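Bandstand songs come home to Allar for one more summer

June, by Afiq Gunawan

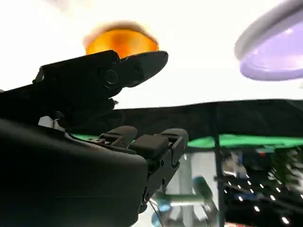 If you walked along the river path at Allar on a warm evening in the eighties, you would very likely have heard an accordion before you saw the water. There was nearly always someone playing on the old bandstand in those days, and more often than not it was the little group who called themselves Grarnonia, a name that has never been properly explained to me although I have asked three of the people who were in it. They played waltzes, they played songs of their own, and if the evening went on long enough they played anything that was shouted up to them from the grass.

This month they are going to do it again, and I can't remember when a piece of news has pleased me so much. Four of the five original members will be back on the bandstand for a single evening of the songs they wrote there, starting at seven o'clock and finishing, according to the singer Horácio Meireles, "when our knees say so". Entry is free, there are no tickets to worry about, and you are asked only to bring something to sit on.

Horácio has lived in Hemel for most of his working life and came back to Allar the winter before last to be closer to his sister. He told me over a very long pot of tea that he hadn't sung in front of anybody for years, apart from weddings, and that he had rather assumed the songs were gone. They were never recorded in a studio. The group had talked of it, the way young people do, and had even put some money by, but then one of them was married and another took a job abroad, and the money went on a second-hand van that got them as far as the coast and had to be left there.

What they did have was a cassette. Sekar Krishnan, who played the fiddle, had set a tape recorder on the bandstand steps one night and let it run, and the tape had been in a biscuit tin with her sewing patterns ever since. She found it while she was looking for something else altogether (a zip, she thinks). It holds 57 minutes of music, with a good deal of chatter between the songs, a dog, and at one point what is quite clearly a child asking whether it's time for ice cream yet.

"I sat down on the stairs and played it right through," Sekar told me. "I could smell the grass. I'm not a sentimental woman, ask my husband, but I could smell it, and the onions from the van by the bridge as well. Then I rang Horácio and held the telephone up to the speaker, and neither of us said anything for a whole song."

That song was "The Lamplighter's Daughter", which people of a certain age in this town will be able to hum without being asked. I am one of them. My mother used to sing the chorus while she did the washing up, with half the words wrong, and it was only when Sekar kindly played me the tape in her kitchen that I learned the daughter in the second verse is waiting on a bridge and not, as I had believed since I was six or so, waiting for a fridge. I'm afraid I shall probably go on singing it my mother's way.

There are nine songs on the cassette that the group wrote themselves, and all of them will be played on the night. Most were made up on the bandstand, or on the wall beside it, and a few of the words belong so completely to this town that they may need explaining to anyone who has moved here since. The Rondonuwu in the song of that name was the café on the corner of Mill Street, where you could make one coffee last an entire afternoon if you sat at the back and looked as if you were writing something. It's a shoe shop now, and a perfectly good one, but the tiled step is still there if you look down as you go in.

Arif Saragih, the accordion player, used to wash up at the café in exchange for his supper, and he wrote the tune to "Rondonuwu" at the sink. He is the member who went abroad, and he has been back in the country since the spring, staying in his nephew's spare room and practising with the window open. The neighbours, he says, have been very good about it. One of them has started leaving requests through the letterbox.

Arif's old accordion did not come home with him. It was sold a long time ago, in a thin year, and he spoke of it to me in the way that other men speak of a car or a first love. The one he will play in June has been lent by a teacher in Hemel, and it is lighter than he would like, with a brighter sound. He has been coaxing it along. When I called in he played me a slow waltz, with his eyes shut and his foot going, and I must admit that I let my notebook alone until he had finished.

The fourth member, Tien-fu Pan, played the double bass and still does, most Sunday lunchtimes in one pub or another, so he is in the best practice of them all and has taken charge of rehearsals. These are being held in his garage with the door pulled down. He is, by the others' account, a much stricter man than he was at twenty-two. They start at ten in the morning, they stop for lunch when he says so, and anybody who comes in early on the last verse of "Sixpenny Moon" has to make the tea.

"We were sloppy," Tien-fu said, when I put this to him. "Lovely, but sloppy. You listen to that tape and there's a bit where three of us have finished and one of us hasn't. I won't say who. I'd like to play it properly once, so I know what it sounds like."

The one who will be missing is Peggy, who played the whistle and wrote a good many of the words, and who died some years ago. The others talk about her as though she had just stepped out to put the kettle on. There will be no whistle on the night. They tried it with somebody else, a very able player, and everyone agreed afterwards that it was beautifully done and that they would prefer to leave the gap. Her verse in "Down to the Weir" will be hummed, and anyone in the audience who would like to hum along is warmly invited to do so. Her daughter is coming with the grandchildren, who have never heard the songs played by more than one person at a time.

As for the bandstand itself, those who haven't been down that way lately will find it looking rather smarter than it did. The roof was mended in the autumn and the railings have had a coat of dark green paint, which I think is the right colour, though I have heard other opinions in the queue at the baker's. The lamps along the path are working again as far as the footbridge. Beyond that it is still fairly dark, so if you are walking home towards the allotments you would do well to put a torch in your bag.

At its busiest the old summer crowd on the grass was said to reach 400, which does sound like a lot of people for that small slope, but I have seen a photograph in Sekar's album and it is certainly very full. There are couples dancing at the front in it, in their socks, and a boy up on somebody's shoulders with his arms in the air. Sekar has spent many happy evenings trying to put names to the faces. If you believe you might be among them she would dearly love to hear from you, and she will have the album with her on the night, on the small table by the steps, with a pencil.

There will be a little printed booklet of the words as well, typed up by Horácio from the cassette and from memory, with the gaps filled in by argument. They have had 40 copies made and would be glad if families could share. He has left a blank page at the end for the song that none of them can remember. They know that it existed, because Peggy can be heard on the tape asking whether they ought to play "the harbour one" next, and Arif can be heard saying that it's too cold for that. Not one of the four has the least idea how it went. If there is anyone in Allar who used to sing a song about a harbour, and isn't sure where they picked it up, would they please come and hum it to Horácio before the music begins.

The tea hut by the footbridge will stay open late, with cakes for as long as they last, and dogs are welcome on a lead. If it rains they will play regardless, as the bandstand is dry and so, Tien-fu points out, is the underneath of an umbrella. There is room to dance at the front, where the ground is flat. I shall be somewhere near the middle in a folding chair with my mother's tartan rug, and I'm told that "The Lamplighter's Daughter" comes second to last.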